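Phone case smells after cleaning, how do I air it out?

Wiped my beige case with dish soap and it still has a rubbery smell. The table has a smooth white top and I don't want to mark it.

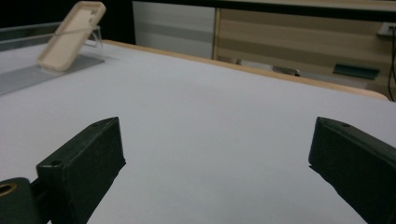 Replies

Dorota Adamczyk
Lean it up with the hollow side facing out and leave it for 24 hours. If the smell stays, wash it again in warm water with a spoon of baking soda, then rinse well - the soap likes to sit under the rim.

Iker Valcárcel
mine never stopped smelling, bought a new one

Evangelia Zacharopoulos
Skip rubbing alcohol until you know what the case is made of. Put a paper towel under it for the table.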